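Hevico, Skirnetti site
Staff meeting on the sorting and clearing trial, August
Chair: Rosalía Requena. Minutes: Panagiotis Sfakianakis.

1. Last minutes
Agreed, with one correction. The break room move was "discussed" and should not have been recorded as approved.

2. Trial update
Rosalía read out the Fjeld summary. It gives 366 recorded clearing tasks and calls 93 of them "ready for automation." Panagiotis asked who decided what ready means. The summary does not say. Rosalía will ask.

Several people on the early shift said the tasks picked are the easy ones. Picking up a tissue or a wrapper with the hand-held grippers is slow but it can be done. Crushed cartons and thin plastic bags are what eat the time on a normal day, and the summary lumps all of it together as "light waste."
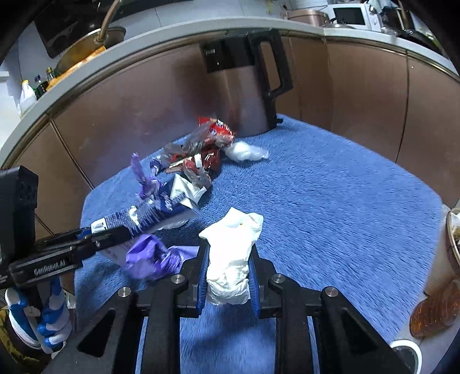
Sore wrists came up again. Staff are holding a tool all morning to do what they used to do by hand, and the pace targets have not been changed. Rosalía said she had been told the targets were "under review." Asked by whom, she said Destard. Asked since when, she did not know.

3. Jobs and hours
The 54 hours moved from clearing to trial work have not been replaced. Management's note says nobody will lose work "as a direct result" of the trial. The meeting did not find that wording much comfort and wants it rewritten without "direct."

Panagiotis asked whether people who record the tasks will get a say in how the recordings are used. No answer yet.

4. Actions
Rosalía: definition of "ready" from Fjeld, in writing.
Rosalía: lower pace target for anyone on grippers, before the next rota goes up.
Panagiotis: collect wrist complaints, with shift times.

Closed 3:40 p.m. Item 5 (lockers) held over.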